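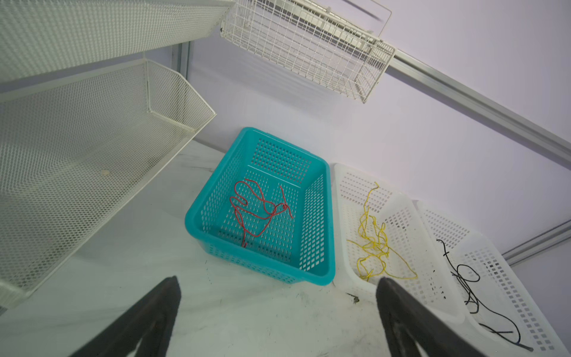 2020-11-27 周五 夜里

又卡线了。记一下，不然明天肯定忘。

下午跑分线，红线进青绿色筐，黄的黑的各进一个白筐。前面都顺，跑到第 764 次，夹爪下去抓红线，闭合，抬起来，线没全离筐，有一圈套在筐底的方孔边上。手臂不知道，继续往上走。整个筐被带起来一边，斜着吊了一下，然后力矩报警，停。停得太晚了。我手都拍到急停上了它才自己停的。

报警阈值设的是 40，单位界面上没写，Drulberg 的手册里也查不到，翻了两遍。八月份装的时候就该问清楚的，当时赶，没问。怪我。

日志导出来了，一共 1,928 行，真正有用的就那么几行。力从抬手那一刻开始就往上爬，爬了大约 10 秒，一直没过线。也就是说它拽着筐拽了那么久，程序觉得一切正常。看着后背有点凉。今天只是个塑料筐，要是勾住的是后面架子呢，或者谁的袖子。

还有件更烦的：报警以后按复位，它第一个动作是回零位。回零位！夹爪还夹着线呢！直接又拽了一把。复位不应该自己动的，这条我觉得比阈值还严重。已经写邮件给 Nidell 那边，标题前面加了“安全”两个字，希望周末有人看。没人看的话周一打电话。

处理过程（补报告用，先乱记）：
断伺服，手动松爪。左指有点紧，掰了半天才开。
线拿出来，看了下外皮，有一小段压扁了，没破。换掉，不用了。
两个手指的黑色表面都摸了一遍，没毛刺。那就不是手指挂线，是线自己打结钻进孔里去了。
筐摆回去，先空跑三遍，没事。再放线，低速跑一遍，也没事。低速当然没事，高速没敢再跑。

想了想原因。红线太软，扔进去就自己绕成一团，圈套圈，视觉给的抓取点老是落在圈中间，爪子一合，夹到的是两三层。筐又全是孔，底上有，边上也有，线头往里一钻就成了锚。黄线也是一团，不过今天没出过事，黑线硬一点，在筐里摊得比较开，也没出过事。所以不能只看“今天没事”，黄的早晚也要来一次。

能改的：
筐底垫一张薄板，把孔挡住。最便宜，下周一就能做。
抬手分两段，先抬一点点，停，看力，再抬。Semwal 的控制器支持不支持分段要查，我记得是支持的，得再确任。
复位改成原地保持，人确认了再走。这条没改之前不许开自动，我在柜门上贴了纸条，字写得很大。
桌面也该擦了，上面全是灰印子，还有碎渣。跟故障没关系，看着难受。

Lenine 那批线原定下周交，现在肯定要往后拖。跟他们说了，回复就一个“收到”，看不出高不高兴。管不了了。手工先分一部分吧，慢是慢，至少不会拽东西。

其实上个月就有过一次类似的，筐挪了一点点位置，我以为是自己碰的，摆正了就接着跑，没记。现在想多半就是同一个毛病，轻一点而已。以后筐动了也要记，不管多小。把筐的位置在桌上用胶带框出来，动没动一眼就看得见，这个明天要是过来就顺手贴了。

晚饭没吃，路上买了个饼。回来又想起急停那个钮，位置太靠里，我站在右边的时候要侧过身才够得到，今天是运气好正好站在左边。要加一个，右边也要有。写进报告里，别又忘。

日志备份了两份，一份在机器上，一份在自己盘里。录屏只有后半段，前半段被覆盖掉了，存储空间的事也得弄，先不想了。

困死，睡了。报告明天上午写，邮件回了再说开不开机。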